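Last updated 3rd November
2 min read
Print | E-mail

Old workstation, cleaning the CPU and socket before a swap

orkel_bench
Got the side panel off a used workstation. There's dried paste all over the top of the processor and the board hasn't been cleaned in years. I want to pull the chip, clean it and put it back. Would you clean it in the socket first or take it straight out?

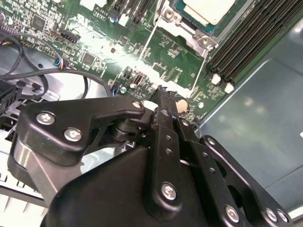
Green board in the gray chassis, whitish paste residue on the CPU.

naditz59
Clean it in the socket, lever closed. Coffee filter and alcohol. Once the lever is up, any crumb of paste can drop into the socket and then you have a worse job.

Lò
Disagree. Take it out and wipe it on the bench. Wiping in place pushes paste over the side and onto the board. I did 2 like that in August and spent longer on the board than on the chips.

naditz59
Only if you use too much alcohol. Damp, not dripping.

orkel_bench
What strength? I have a bottle that says 59 percent and can order better.

Lò
Order better. 59 leaves a lot of water behind. And the cooler base needs the same treatment as the chip.

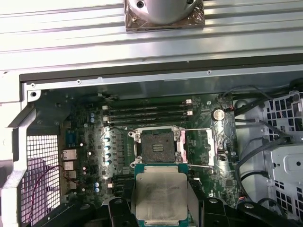

Mathias Aebischer
Bench technician, Flurkmont

I'd go with naditz59 on the first wipe, then lift the chip and finish the edges on the bench. What I would look at is the socket. With the load plate up you can see debris on the dark pin field, and the top of the heat spreader is still smudged. Don't put a cloth or a swab in there. Use a hand blower, held at an angle, and check under a good lamp before the processor goes in. Let it drop under its own weight and don't push — if it doesn't sit flat, lift it and look again.

fan252
Canned air works fine for the socket. Done it plenty of times.

Mathias Aebischer
It can spit liquid if you tip the can. I stopped using it on sockets.

orkel_bench
Ordered a blower and stronger alcohol. Will leave the memory slots for last.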